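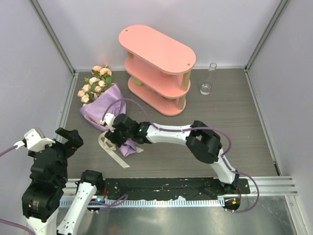
A three-tier oval shelf in pink, with a wrapped bouquet of roses and a glass bottle.

Tiered tabletop shelf

A tiered tabletop shelf is a small, freestanding piece of furniture made of two or more flat boards held one above another by short posts. It is meant to stand on a table, counter, dresser or windowsill, or directly on the floor, and to hold light household goods such as vases, cups, jars and ornaments. The type is also sold as a tiered display stand, a plant riser or a flower stand, and the names overlap a good deal in shops. Most tabletop shelves have two or three tiers. Taller pieces with more tiers are usually treated as floor shelving.

Shape

The boards may be rectangular, round, half-round or oval. The oval kind often has two straight long sides joined by rounded ends, a form known as a racetrack oval. It has no corners to catch on sleeves or curtains, and it gives more usable length than a round board of the same depth. Half-round shelves are made to stand with the flat side against a wall.

The tiers can be the same size or different. In a stepped shelf one tier reaches farther forward or to the side than the next, which leaves part of the lower board open from above. This makes room for a tall item on a lower level and makes small things easier to reach. Shelves with equal tiers hold more but are harder to dust.

Materials and construction

Boards are made of solid wood, fiberboard, molded plastic, bamboo or sheet metal. Posts are commonly round wooden dowels, left in their natural color even where the boards are painted. The contrast between a colored board and a pale post is a common feature of inexpensive home goods.

There are three usual ways of joining the two. In the first, the dowel fits into a shallow socket on the underside of one board and the upper side of the next, and is held with glue. In the second, a screw passes through a hole in the board into the end of the dowel, and the screw head is left showing or hidden with a cap. In the third, the posts pass through the boards, and short sleeves called spacers set the distance between tiers. Shelves of the last kind can be taken apart and packed flat.

Holes in the top board do not always serve the same purpose. Some take screws or posts, some are meant for a handle, and others are left over from a design that allows another tier to be added.

Sizes

There is no standard size. The Dursun, an oval model described in several home goods catalogs, is 35 cm long and 18 cm deep and has 3 tiers. The Urnholm, a rectangular shelf with four posts, has the same depth but is sold with either two tiers or three. The gap between tiers limits what can stand on the lower levels. Cups and low candles fit in most shelves, while bottles and filled vases generally have to go on top or beside the shelf.

Use with cut flowers

Tiered shelves are often used to display cut flowers, either alone or with small objects on the lower boards. Roses are a frequent choice, in pale shades such as peach and cream as well as stronger colors. A bouquet bought from a florist usually comes in a paper wrap tied with ribbon. The wrap protects the stems on the way home and is normally taken off before the flowers go into water, though it may be kept on for a short time if the bouquet is to be given as a gift.

A bottle with a narrow neck can serve as a vase for one stem or a few. The neck holds the stems upright, and a wider base keeps the bottle from tipping. Clear glass shows the water level, so it is easy to see when more is needed. A full bouquet will not fit in such a bottle and is either divided or placed in a wide-mouthed vase.

The usual order of work is to place the shelf first, then the vase, then the flowers. Stems are cut at an angle and any leaves that would sit below the water line are removed. The vase is filled before it is set on the shelf if the shelf is light, as pouring from above can push it out of place. Ribbon saved from the bouquet may be tied around the neck of the bottle or around a post. Loose ends are trimmed or tucked under so that they do not hang over the edge.

Other uses

In kitchens the shelves hold spice jars, coffee cups and small bowls. In bathrooms they hold soap, cotton pads and rolled washcloths, and plastic or sealed boards are preferred there. On desks they are used for pens, notepads and chargers. Children's rooms are another common setting, and many of the pastel versions — pink, mint, pale yellow — are made with that in mind. Shops use the same shelves on counters to raise small goods into view.

Stability

A tabletop shelf is most stable when its heaviest items are on the bottom tier. A single vase on the top board should stand near the middle, over the area between the posts. Stepped shelves need more care, as weight on an overhanging part can tip the whole piece forward. Felt or rubber pads under the bottom board reduce sliding on smooth surfaces and protect wood finishes from scratches. Manufacturers usually give a load limit for each tier, and the limit for painted fiberboard tends to be lower than for solid wood of the same thickness.

Care

Painted boards are wiped with a damp cloth and dried. Standing water can lift the paint at the edges and around holes, and fiberboard swells if water reaches the core. A saucer or cork mat under a vase prevents most of this. Dowels that have worked loose can be reset with wood glue. If the shelf is held with screws, these are tightened by hand — a power driver can split the end of a dowel.

Makers and sale

Tiered tabletop shelves are sold in furniture stores, garden centers and gift shops. Cledent sells a line of them in painted wood, with the posts packed separately for home assembly. The Irton pottery market has listed them under display goods since it moved to its present hall, where 115 stalls share the floor and most sellers work from a single table. Demand there is highest in April, when spring flowers are on sale at the same market.

See also

Étagère
Plant stand
Bud vase
Floating shelf
Flower arranging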